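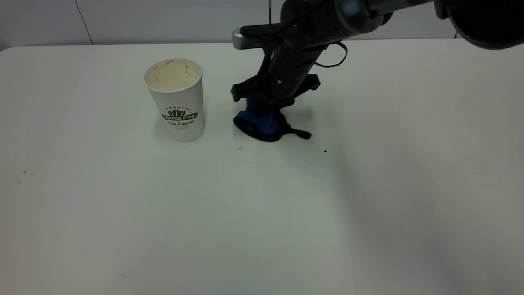 Coffee on a white table is the most common small job we give to a robot arm, and most bad results come from the rules around the arm. These are the rules we use at Mirkora. They also work for a kitchen counter at home.

## Before the arm moves

- Decide which cloth is for tables, and use it only there. Ours is blue with a black edge and strap.
- Put the cloth and the cup on the same side every time. If you must change the layout, write it on the sheet before the start.
- Keep people's hands off the table during the run. If you need to take something, press stop first.
- Do not put the cup at the edge. Leave one hand of space, or more.

## Cup first, spill second

An open cup near a spill is a second spill waiting. Move it away or empty it before any wiping. When the gripper works close to a paper cup, use the low speed, and set the closing force with an empty cup of the same size. A paper wall bends very easily.

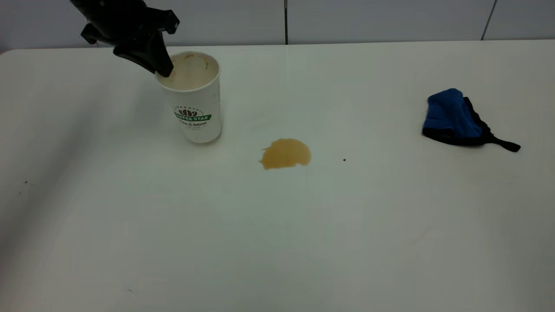
*By Hina Naqvi, with notes from Gumaro Cuevas. Updated 8 August 2019*

Milky coffee leaves a film when it dries, so we do not let a spill stay longer than 14 minutes. Start from the outside of the puddle and go to the middle. If the arm starts in the middle, it makes the puddle bigger.

Small dark specks are easy to forget. Our rule says that the table is clean only when a person has looked at it from the side, against the light. The report of the robot is not enough for this.

## The cloth

Wash it after 11 runs, or the same day if there was milk. No softener, please. It makes microfiber slide over the liquid. Gumaro prefers 30 degrees Celsius and air drying, and I agree with him.

A folded cloth is easier to grip than a flat one. Leave the thick part up. 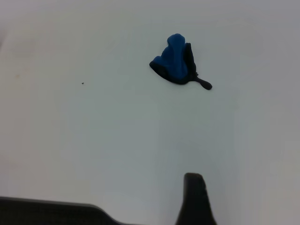

*Cloth with the thick part up, strap flat on the table.*

If the gripper misses the cloth two times, stop and place it again by hand. Write the miss in the log also when the third try is good.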